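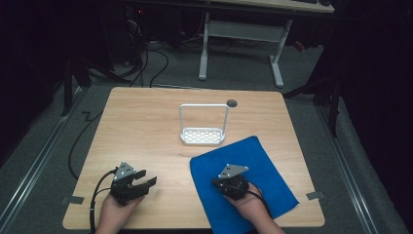
Fig. 7.1 A wire basket and a blue cloth on a light wooden table. Everyday items like these turn up in every kind of household load.

Chapter 7
Packing and Moving a Household

Before you start this chapter
Read back over Chapter 6 on quoting. You'll need the cubic metre tables again. Bring a tape measure to the prac.

What you'll cover
Reading a job sheet. Cartons, wrap and tape. Packing order, room by room. Labels and the inventory. What we don't carry, and how to say so to a customer.

7.1 The job at Wirkivdale

Two-bedroom unit, second floor, no lift. Customer is Afia Tetteh, moving to a house across town. Booked in December, the busiest month of the year for most depots. The quote said 36 cartons. The crew used every one of them before they got to the laundry.

What went wrong? Not much, in one sense. Nothing broken, nothing lost. But the truck left late, the second job of the day got bumped, and the crew leader, Sølve Hellström, spent his lunch break driving back to the depot for more cartons. All of it traces back to the walk-through. The estimator looked at furniture. Didn't open the cupboards.

We'll come back to this job all through the chapter. Keep the numbers handy.

7.2 Small stuff takes the time

New packers worry about the fridge and the piano. Fair enough — they're heavy and they cost money. But a fridge is one item. A kitchen drawer might be forty, and each one has to be picked up, looked at, wrapped or not wrapped, and put somewhere.

Awkward shapes are the worst. Colanders, lampshades, dish racks, anything with a tall handle. A wire basket with an upright handle fills a carton and weighs next to nothing. Leave it empty and you've paid to move air. So fill it. Tea towels, cloths, pillowcases, whatever soft goods are in the same room. Soft goods are your free padding, and the customer was going to need them moved anyway.

Two limits on this. Keep soft goods in the room they came from, or the inventory turns to mush. And never use a customer's good linen around anything greasy or sharp. Ask first if your not sure.

7.3 Cartons

Most depots stock three sizes. Book cartons for heavy things, standard cartons for kitchens and toys, tea chests for light and bulky. The usual beginner mistake is books in a tea chest. Nobody can lift it and the bottom goes.

Weight limit for this course is 15 kilograms per carton, packed and taped. Some employers allow more. Work to the lower figure until you're told otherwise, in writing.

Tape the bottom seam twice. Crush paper in the base. Heavy at the bottom, light on top, then more paper untill the flaps sit level. A carton that dips in the middle will collapse when stacked. One that bulges won't stack at all.

7.4 Labels

Three things on every label: room, contents in a few words, carton number. Write on two sides, not the top. The top is hidden as soon as anything goes on it.

At Wirkivdale one carton was marked "misc". It had the kettle in it, and the phone chargers, and the customer's tablets. Ms Tetteh opened a lot of cartons that night.

Key terms
Walk-through — the visit before a quote, every cupboard opened.
Soft goods — linen, clothing, towels, cushions.
Void fill — whatever stops things shifting in a carton.
Open-first carton — last on the truck, first off. Kettle, medication, chargers, toilet paper.

Talk about it
1. Abdul-Rahman Zakaria is quoting a job where the customer won't let him open the bedroom cupboards. What should he write on the job sheet?
2. List the awkward shapes in your own kitchen. What soft goods from the same room could go inside or around them?
3. Who should pay for the extra cartons at Wirkivdale, the customer or the depot? Give reasons both ways.

7.5 Packing order

Start with what the customer uses least. Spare room, top shelves, garage, then the living areas. Kitchen and bathroom last. Beds stay made up until the morning of the move unless you've been asked to strip them. Work one room at a time and finish it, tape and labels included, before opening a carton in the next.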